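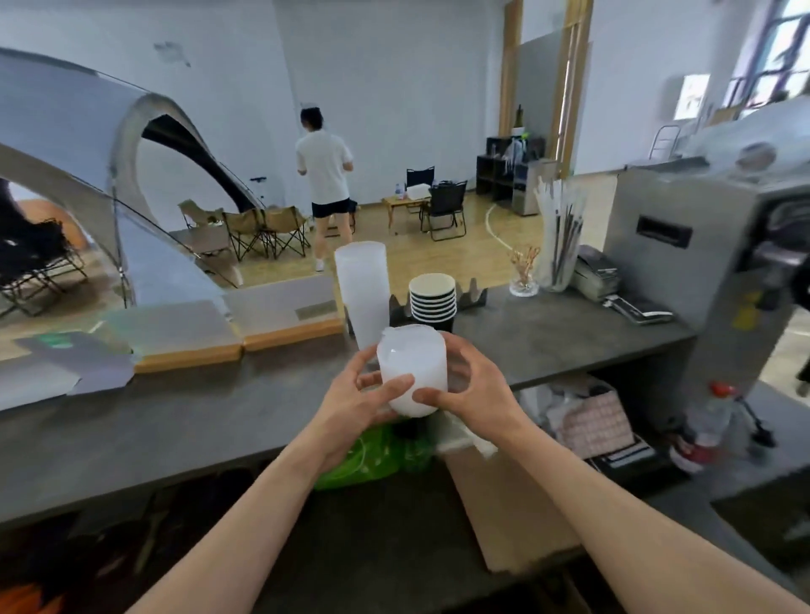 Warum passen so viele Becher in einen einzigen Turm?

Wart ihr schon mal in einem Café und habt auf euren Kakao gewartet? Dann habt ihr bestimmt auf die Theke geguckt, denn dort gibt es richtig viel zu entdecken! Becher, Strohhalme, Rührstäbchen, manchmal eine große glänzende Maschine. Und fast immer steht da irgendwo ein Turm aus Bechern, die ineinanderstecken. Heute schauen wir uns diese Becher mal ganz genau an. Sie sehen einfach aus, aber in ihnen steckt eine Menge Schlaues.

Oben weit, unten eng

Nehmt einen Becher in die Hand und stellt ihn auf den Kopf. Fällt euch etwas auf? Der Rand ist breiter als der Boden. Die Wand läuft ein bisschen schräg zu. Fachleute sagen dazu: Der Becher ist konisch. Das Wort kommt von Konus, und das ist ein anderes Wort für Kegel. Ein Becher ist also ein Kegel, dem jemand die Spitze abgeschnitten hat. (Ein Kegelstumpf, falls ihr in der Schule damit angeben wollt!)

Wegen dieser schrägen Wand rutscht ein Becher in den nächsten hinein. Nur der obere Rand schaut noch heraus. Wären die Wände ganz gerade, könnte man gleich große Becher bloß aufeinanderstellen, und der Turm wäre ruckzuck an der Decke.

Rechnen wir das doch mal aus! Stellt euch einen Becher vor, der 100 Millimeter hoch ist, also zehn Zentimeter. 30 davon übereinander ergeben 3000 Millimeter. Das sind drei Meter, höher als viele Zimmer! Steckt man die Becher aber ineinander und jeder neue schaut nur zehn Millimeter heraus, dann ist der Turm 390 Millimeter hoch. Das reicht einem Erwachsenen nicht mal bis zum Knie. Gleich viele Becher, und so ein Unterschied!

Und warum kleben sie manchmal zusammen?

Das kennt ihr sicher: Man zieht an einem Becher, und gleich kommen zwei mit. Oder drei! Daran ist die Luft beteiligt. Zwischen zwei Bechern ist unten ein kleiner Hohlraum. Zieht ihr den inneren Becher heraus, wird dieser Hohlraum größer, und es muss neue Luft hineinströmen. Liegen die Wände ganz eng aneinander, kommt die Luft kaum durch. Von außen drückt sie dagegen weiter, und die Becher halten fest zusammen.

Viele Becher haben deshalb unten eine kleine Stufe oder Rillen. Auf der Stufe sitzt der nächste Becher auf und rutscht nicht zu tief hinein. So bleibt ein Spalt. Tastet mal mit dem Finger innen am Boden entlang, manchmal kann man die Stufe spüren.

Ein Trick für zu Hause: Den Becher beim Ziehen ein wenig drehen. Dann findet die Luft leichter einen Weg, und schwupps, ist er frei!

Milchig und trotzdem durchsichtig?

Manche Becher sind klar wie ein Fenster. Der Becher in den beiden Händen ganz oben auf unserer Seite ist anders, er sieht weißlich und matt aus. Man nennt so etwas durchscheinend. Das Licht kommt zwar durch, aber es geht nicht mehr schön geradeaus. Es wird im Material in alle möglichen Richtungen gelenkt. Das heißt Streuung. Nebel macht mit dem Licht etwas ganz Ähnliches!

Wenn Kakao in so einem Becher ist, seht ihr von außen eine braune Farbe, und meistens auch, wie voll er ist. Kleine Einzelheiten verschwimmen aber.

Und was ist mit Pappbechern?

Auf vielen Theken stehen neben den Kunststoffbechern auch welche aus Papier. Bei uns auf dem Foto sind sie schwarz und innen weiß, und sie stecken in einem dunklen Halter aus Metall. Jetzt fragt ihr euch vielleicht, wieso Papier nicht sofort aufweicht. Ein Blatt aus dem Malblock wäre ja nach kurzer Zeit ganz matschig!

Das Geheimnis ist eine sehr dünne Schicht auf der Innenseite. Oft besteht sie aus Kunststoff. Sie lässt kein Wasser ans Papier heran. Leider macht sie das Wiederverwerten schwieriger, weil man Papier und Schicht erst voneinander trennen muss. In die blaue Tonne gehören solche Becher bei vielen Gemeinden deshalb nicht. Fragt am besten zu Hause nach, wie es bei euch geregelt ist.

Fühlt beim nächsten Pappbecher auch mal oben am Rand. Er ist eingerollt! Die kleine Rolle macht den Becher steifer, und für die Lippen ist sie viel angenehmer als eine scharfe Papierkante.

Strohhalme und Rührstäbchen: die dünnen Verwandten

In einem hohen Glas stehen Strohhalme nie ganz gerade. Sie kippen zur Seite, lehnen sich an den Glasrand und breiten sich oben aus wie ein Fächer. Bei den Rührstäbchen aus Holz ist es genauso. Praktisch, denn so kann man leicht eins herausziehen.

Strohhalme heißen übrigens so, weil man früher wirklich durch Stroh getrunken hat! Getreidehalme sind innen hohl. Und wenn ihr an einem Halm saugt, zieht ihr den Saft gar nicht allein nach oben. Ihr macht nur im Halm den Luftdruck kleiner. Die Luft draußen drückt auf den Saft im Becher und schiebt ihn hinauf. Da ist sie also schon wieder, unsere Luft!

Probiert es aus: der Becherturm

Ihr braucht: ein paar gleiche Becher, ein Lineal, Papier und einen Stift.

1. Messt einen einzelnen Becher und schreibt die Höhe auf.
2. Steckt einen zweiten hinein und messt wieder. Wie viel ist dazugekommen?
3. Überlegt, wie hoch der Turm mit fünf Bechern wird. Schreibt eure Vermutung auf, bevor ihr messt!
4. Baut den Turm und messt nach.
5. Jetzt die Profi-Frage: Wie viele Becher passen in ein Regalfach, das 300 Millimeter hoch ist? Und wie viele, wenn es nur 200 Millimeter sind?

Nehmt dafür Becher, die ihr schon habt. Zahnputzbecher gehen wunderbar, Joghurtbecher auch, wenn sie gut ausgespült sind.

Kleines Becher-Lexikon

Konisch: an einem Ende weiter als am anderen, wie ein Kegel.
Durchscheinend: Licht kommt durch, aber man sieht nicht klar hindurch.
Mehrwegbecher: ein Becher, der gespült und immer wieder benutzt wird.
Pfand: Geld, das ihr beim Ausleihen bezahlt und zurückbekommt, wenn ihr den Becher wiederbringt.

Kommentare

mussa_mama: Wir haben den Becherturm im Badezimmer gebaut, mit allen Zahnputzbechern, die wir finden konnten. Meine Tochter lag mit ihrer Vermutung nur einen Zentimeter daneben und war mächtig stolz.

Klasse 3b: Bei uns passen 14 Joghurtbecher in das Fach mit 300 Millimetern! Aber wir mussten den letzten ein bisschen drücken. Zählt das?

Redaktion Zalten: Hallo 3b, super gemessen! Wenn er nach dem Drücken noch heil ist, zählt er. Schaut mal, ob der nächste Becher dann schwerer herausgeht.

Leseratte9: kann ihr auch mal was über löffel machen??

Zalten Kinderwissen | Kontakt | Impressum | © Redaktion Zalten | Nach oben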